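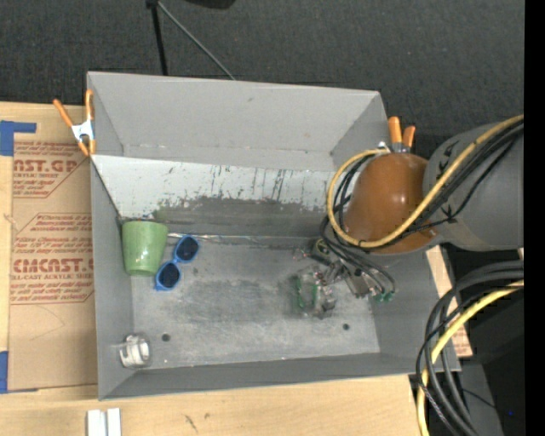
Soudabeh Mousavi objected at the end of last week's session that the handout measured everything about the picking cell except the work of the person standing next to it: "You have the pick rate and the error rate. Where is the walking?" The point is taken up in section 3.

Workplace Automation, Unit 6
Mixed-item picking: task content after the change
Instructor: Ákos Bárány

1. Task definition

Mixed-item picking means removing single items of different shape and surface from a shared bin. In manual work it is treated as one task. For analysis it is split into five elements: locate, select, grasp, transfer, confirm. A person performs the first three almost at once and seldom reports them as separate steps. An automated cell performs them in sequence, and each can fail without the others failing.

Item properties relevant to grasping:

Rigid, with a simple outline. A cup is the usual case. Several grasp points are available, but a position against a bin wall removes some of them.

Rigid, with an irregular outline. Sunglasses have thin parts and a narrow bridge. Orientation matters more than size.

Transparent or reflective. Edges may be hard to separate from the bin floor, especially on bare metal, where highlights on the item and scuffs on the floor can look alike to a sensor.

Partly covered. The visible portion may not be the portion to be grasped.

The bin at the head of the handout holds a green cup, blue sunglasses and transparent items. Keep it in mind for exercise 1.

2. Allocation of elements

The case is the returns area of the Ridell site at Flernbridge. Before August, each sorter performed all five elements at a single bench. Cells supplied by Cavo then took over locate, select, grasp and transfer for ordinary items. Confirmation was divided: the cell checks that something was moved, and a person checks that the correct thing was moved.

The remaining manual work falls under four headings.

Bin preparation. Items are tipped in and spread. Tangled items are separated.

Exception handling. The cell stops after repeated failed grasps and calls for a person.

Inspection. Condition is judged by hand, as before.

Reset. The bin is checked for position, clamps are checked, and cables are checked for free movement before restart.

Of these, only inspection appeared in the old job description. Bin preparation was new. Exception handling and reset were assigned verbally during installation and written down later.

3. Effects on the job

3.1 Pace. In the old arrangement the sorter set the order of items and could alternate easy and difficult ones. In the new arrangement easy items go to the cell. The person receives a higher share of difficult ones, at times set by the machine.

3.2 Movement. Sorters at Flernbridge formerly stood at one bench. They now attend several cells. A shift log kept by Azadeh Asadi recorded 127 calls to a cell in one shift, with over 50 of them ending in a restart and no handling of the item. The site report counted those calls as zero labor, as no item was processed by hand.

3.3 Skill. Two kinds of knowledge are involved. Knowledge of the goods carries over. Knowledge of how the cell fails is acquired on the job, and at this site it had no pay grade attached. Retno Rahman's notes on failed grasps (382 entries, sorted by item type) were used by the supplier to adjust settings. The hours spent on them were booked as cleaning.

3.4 Contact. Benches faced each other. Cells do not. Informal help between sorters declined, and questions went to the shift lead instead.

4. Exercises

1. For each item type in section 1, state which of the five elements is most likely to fail and what the attending person would have to do.

2. Redraft the sorter's job description for Ridell, maximum 200 words. Include reset and exception handling.

3. Propose one measure that would capture the walking described in 3.2. State who collects it and who can read it.

Reading for Unit 7: Rostami, chapter on shift design. Written answers go to Saeed Amini before the next session.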